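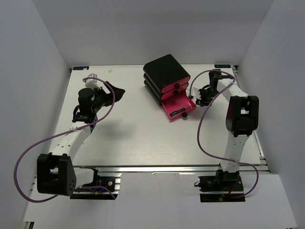

Prosser three-drawer desktop cabinet, black and pink
Reviewed by Iestyn Nicholas
Rating: 3.5 out of 5

The Prosser is a small desktop cabinet for hand tools and loose parts. The shell is black with a matte top and rounded edges. The three drawers are pink, each with one round black knob on an oval front. Mallora sells it assembled. Mine arrived in July and has been in daily use on a repair bench.

Drawers

Each drawer has a flat floor, low side walls and a rounded front. The flat floor suits single tools and small trays. A screwdriver laid on the diagonal fits with the drawer closed, provided the shaft is on the short side. Longer drivers catch on the back wall. The low sides make it easy to lift a tool out, but a drawer filled to the rim will drop screws behind it when pushed in fast. Three quarters full is a sensible limit.

Travel is smooth when empty. I opened and closed the bottom drawer 3000 times over several evenings with a tally counter and a 452 g load of bits and sockets. There was faint polishing on the runners and no change in alignment. The top drawer has slightly more side play than the other two and did from the first day.

There is no hard stop. A firm pull brings the drawer all the way out, contents included. The older Sumum cabinet has a small molded catch for this, and I would like to see one here.

Knobs

They are easy to grip with gloves on. The middle one worked loose in the second week. I removed it, cleaned the thread, added a drop of thread locker and refitted it. It has stayed tight.

Stability

With the bottom drawer well out and loaded, the cabinet stays level. With all three out and loaded, it tips forward. On a smooth white tabletop it also slides when a drawer sticks. Four thin rubber pads fixed the sliding.

Compared with the Rerkent

Chaiwat Jaidee lent me his Rerkent for a week. Its drawers are deeper and have stops, but the square corners collect grit and the pulls are too shallow for gloves. For drivers, tweezers and bits I prefer the Prosser. For anything heavier, buy the Rerkent.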